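Speaker notes - "Does the counter need a system?"
February 16, 2020

**Opening (keep it short)**

Thank Zixuan Mao for the introduction. Say where I'm coming from: I write about small kitchens, and I don't believe most of what gets said about organizing them. I read 193 tips for this talk. A lot of them were the same tip with a new basket.

Ask for hands: who owns a dish rack? Who puts the dishes away out of it? Wait. Let them laugh.

## 1. The rack as a cupboard

The standard advice, and Tandside's booklet repeats it on page 4, is that a rack is for drying and should be cleared after every meal. Fine. I have never met the household that does it. People take a plate out of the rack, eat off it, wash it and put it back. The cupboard holds the plates for guests.

So my question is whether that's a failure. I doubt it. If you own a few plates and use them all, a rack on the counter is storage.
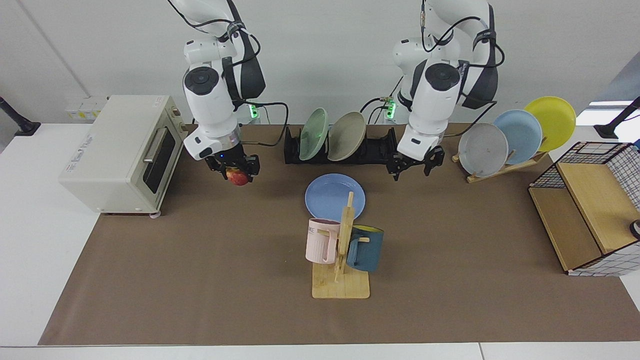 *Two plates in the black rack, a blue one lying flat in front, toaster oven at left.*

Give them a moment with this one. Then talk about the blue plate. A plate lying flat takes up its full width of counter. Stood on edge, it takes a slot. That much of the advice I accept, and it costs nothing.

What I don't accept is the color theory. Ponduser claims that plates in different colors "train the family" to put each one back in its own place. Mint green, beige, blue - lovely, I like them. I'd want to see the family.

(If short on time, skip to section 3.)

## 2. The mat

Big brown paper mat under everything. I came in ready to be rude about mats and I'm going to be only a little rude. Paper is cheap and you can throw it out. It also gives people a reason to stop wiping the table, and I suspect that is the real appeal.

Long sells a reusable one with outlines printed on it for each item. Don't name the price unless asked. My objection: the outlines fit the things you owned the day you bought it.

## 3. One more stand

Here is where I lose patience. The rack has free slots, and there's a second plate stand on the same mat, pale slatted wood, very handsome. Two holders for a handful of plates. Ask the room what the second one is for. Somebody will say "display." Somebody will say "overflow." Let them argue.

My view: fill the first one before you make room for the second. The blue plate is right by the end of the rack, already tipped up on its side, and there's space for it.

Mention the apple too. A red apple is the one thing in this whole setup you'd eat, and it has no bowl and no shelf. Every system I've read starts with the containers and gets to the food late. 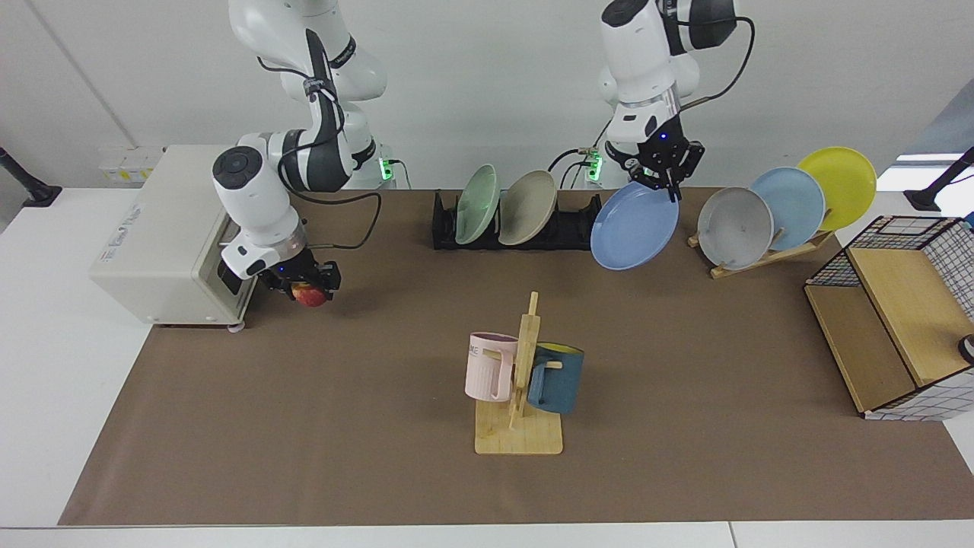

## 4. Questions I expect

- "Isn't a clear counter more hygienic?" Maybe. Jonura's leaflet says so and cites nothing. I'd like a source.
- "What should I buy?" Nothing this month. Try 3 weeks with what you have.
- "Where does the toaster oven go?" Near the outlet. I have no deeper thoughts on toaster ovens.

Handout is on the side table, room 1509 afterward for anyone who wants to keep arguing.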